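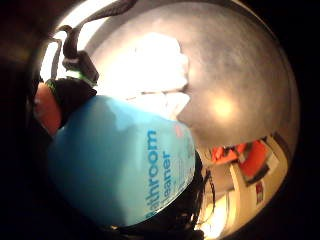

How do I appeal a zoning decision in Tumby?

Posted by Lise MacPherson, May 14, 2023

Hi all! The town just gave Eltetti a variance to put 20 apartments on the old Thibodeau lumber lot, which backs right onto my street. I'm not against apartments (I've lived in plenty), but the hearing notice never reached half the block and the traffic study skipped the school pickup hours completely. I went to the counter at town hall and got two different answers about who I'm supposed to appeal to. Has anyone here done this? Do I need a lawyer, and what happens if I lose?

porchlight_dan

You go to court, not back to the board. Check the deadline NOW. It should be printed on the written decision, and mine ran from the filing date, so the day of the vote didn't matter. Good luck, those developers always win anyway.
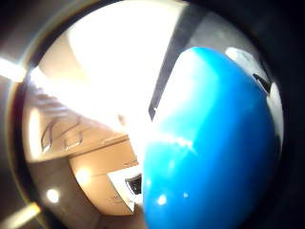
marlo713

Dan's right about checking the date. I did one of these over the Lovura parking garage, and I paid about $900 before I ever saw a judge, mostly for filing and the hearing transcript. You can file on your own, but I'd pay for one hour with a land use lawyer first, because the first thing the other side argued was that I lived too far away to have standing. You back onto the lot, so you may be in better shape than I was!

Ask the clerk for the whole file, including the mailing list for the notices. If your neighbors' addresses are missing, get short signed statements from them while they still remember. I'd lead with the notice problem over the traffic study. My judge had no interest in redoing the board's homework on traffic. And yes, I lost, and I had to pay some of the other side's costs, so ask the lawyer about that too. It took until September to get a ruling.

Contact us | © 2023 | Back to top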